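3.2 Shared crockery and the length of the morning break

We had not planned to write about mugs at all when Selma Gashi and I began our visits to the offices in Rillen, but people kept bringing the conversation back to them, and after a while it seemed only polite to listen. Of the 152 employees who returned the questionnaire in May, 146 told us that they drank from the same mug every day, and a good many of them added a line or two in the margin about where it had come from (a sister, a seaside holiday, a job they had left long ago).
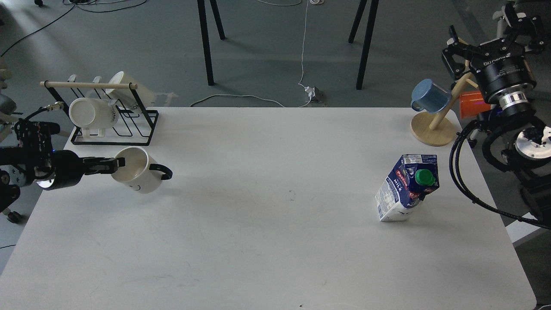 Figure 2. White mug with a black handle, and a wire mug rack with a wooden dowel.

Attachment of this kind seems to matter most in the kitchens where crockery is officially shared. At the Besnard building, staff described waiting for a favorite mug to come back before they would sit down, and those few minutes of waiting were very often when they talked to colleagues from other floors. Prosser found much the same thing in her study of hospital break rooms, though her breaks were shorter and her kitchens a good deal more crowded.

We would be careful, all the same, about reading too much into this. The Titden offices had bought plain matching cups for everyone, and the breaks there were every bit as long and as friendly.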